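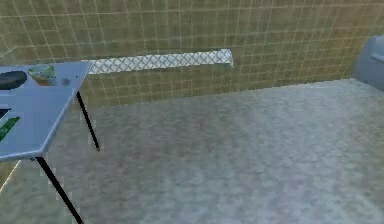 Tiled corner in our sim, with a green bowl on the table. Render by Sang Âu

I spent most of last month comparing two gripper controllers, the Fornix and the Bitell, and I never touched a real robot once. All of it happened in simulated rooms, and I've come out of it with an opinion that's going to annoy my friend Shayne Treloar: ugly sims are fine. Shayne wants prettier ones. He'd hold up the whole comparison until the lighting looked like a movie!

My case is pretty simple. We ran 900 pick attempts per controller, and the thing that separated them was how they handled a bad guess from the camera. Fornix closes hard and hopes. Bitell slows down, feels around a bit, and tries again up to three times before it gives up (I love this, it's how I look for my glasses in the dark).

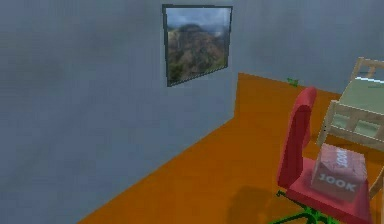

The orange-floor room. The box on the red chair is marked "100K."

Would nicer wood grain have told me that? I doubt it. What did help was having rooms full of odd stuff in odd places, because a controller tuned on one tidy tabletop gets very sure of itself. Bronisława Tokarz, who builds our rooms, throws colors together like she's losing a bet, and I've stopped complaining. The clashing ones caught more camera mistakes than the tasteful ones did.
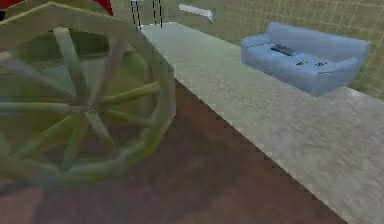

Now, Shayne does have a point about see-through things. Depth is a mess with those, in sim and out of it, and our cheap rendering doesn't fail the same way a real sensor fails. So I wouldn't pick a camera from these runs. Thịnh Lã tried that with the Zaltier, liked the numbers, and then spent two weeks on the bench finding out what glare does.

But a controller? Sure. I'd rather have a lot of blurry rooms by Friday than one gorgeous kitchen in December. 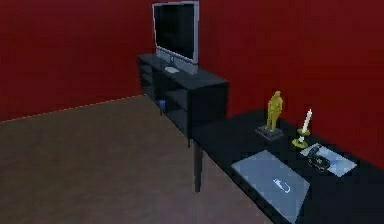 My pick is Bitell, by the way, even though it's slower and the settings menu makes me want to lie down. Shayne still likes Fornix. We're rerunning both with the finger pads swapped, and he gets to choose the rooms this time, so I expect a lot of very nice lamps.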